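Quick one before the May meeting. Everybody on the team wants to argue about which gripper to buy next and I keep saying the same thing: wrong argument. Pick the camera first. Where it sits, what it sees, what blocks it. Then shop for fingers.

Background for anyone who missed the thread. Kyung-hwa Jang ran the sim comparison - Carnen parallel gripper against the Hatard, same arm, same controller, 200 trials per setup. 3 camera placements. Total with all the reruns came to 2,826 episodes, which is a lot of watching. I watched more of it than I wanted to.

The spreadsheet says the two grippers are close. Fine. Believe it. But go look at the failures, sorted by camera, and they don't look close at all. High placement on the body, tilted over, and you get a room like this to work with.

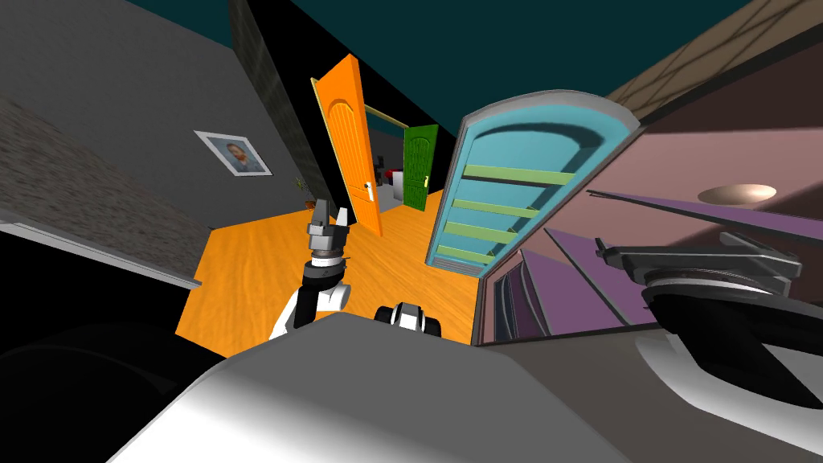
*Tilted body view, simulated house. Both grippers in sight, orange door behind the left one.*

I like that view more than most people do. Yes it's crooked. Yes the robot's own shell eats the bottom of it. Chukwuemeka Odukoya calls it unusable and wants it leveled before anyone trains on it. But the policy doesn't care which way is up, it cares whether it can see both hands and something to steer by. Doors, shelves, floor. It has all of that. Cropping out the shell would cost us an afternoon and I'd rather spend the afternoon elsewhere.

Wrist view is the one that worries me, and it's the one every vendor demo shows off. Looks great at a distance. Fingers sharp, target centered, lovely. Then you close in on anything big and the target turns into wallpaper.
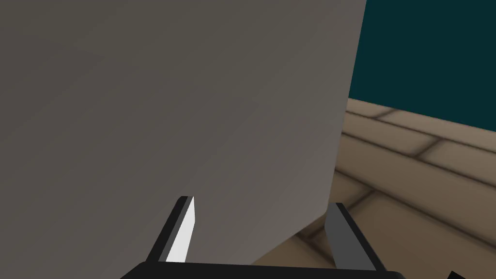
One flat gray face, no texture, no marks. Two fingers open in front of it. How far away is it? You tell me. I can get the corner and one long edge and a bit of plank floor off to the right, and I'm guessing from those. Put a different gripper on there and I'm still guessing. Thats my whole point. Longer fingers, softer pads, the fancy Hamada adaptive thing at twice the price - none of it gives you back the depth you lost.

Objection I hear most: just add force sensing and feel for contact. Sure, for contact. Not for deciding where to go in the last stretch before contact, and that stretch is where I'd put our money.

Second objection: sim is too clean, real boxes have tape and labels. Some do. Plenty of cabinet fronts don't. I wouldn't bet the purchase on tape.

So what I want. Run both views together, always, and stop reporting wrist-only numbers as if they meant somthing. Let the Trarninon controller switch weight toward the body camera when the wrist image goes flat. Kyung-hwa thinks the switching will be jumpy and she may be right, we should try it anyway. Rotate the wrist mount 90 degrees in one batch too, costs nothing in sim.

After that, buy whichever gripper is cheaper to fix. My vote is Carnen but I'm not going to fight over it.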